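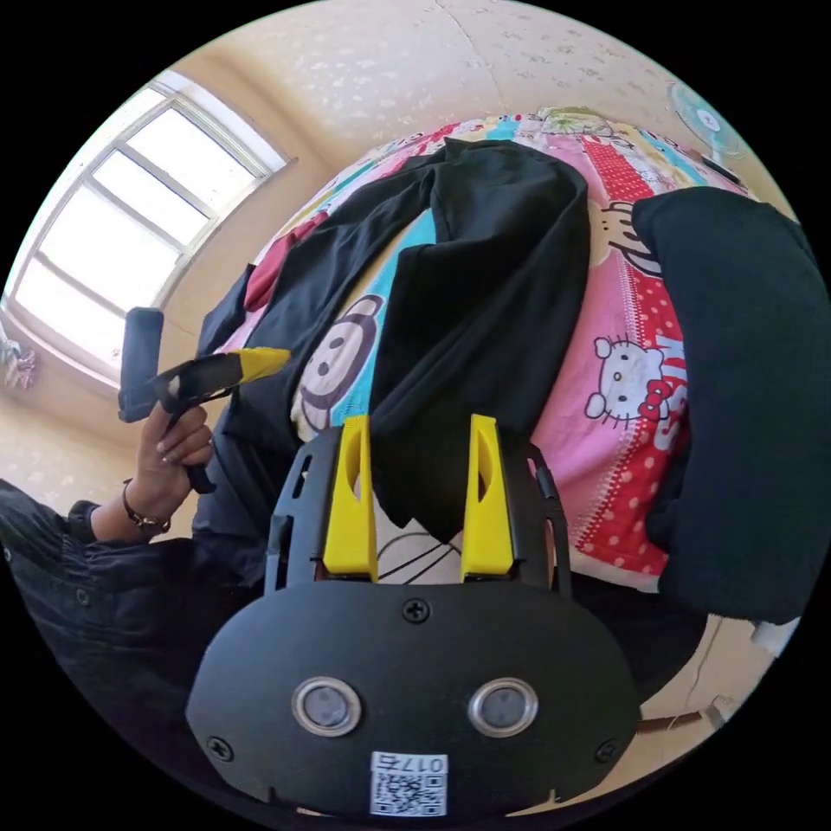 Yellow fingers on, black laundry next.

Ga-eun Yeon
Saturday
Print | E-mail this thread

Murow build, part 4. Both hand-held grippers are together now. Same black body, same yellow fingers on each.

Fingers are the second design. The first set was solid and too stiff to close on a sleeve. These have the oval cutout near the tip and flex more.

Wiring still runs through the gap between the fingers. I want it lower - a folded cuff could snag on it.

Black cloth on a bright print sheet is an easy start for the software. Black on black comes later.

Goal is 100 folds logged before I change any parts. Elto is handling the logging script.

Screws are plain Phillips. Lucero asked. Print files go up once I fix the left side arm.

Contact | Copyright Ga-eun Yeon | Back to top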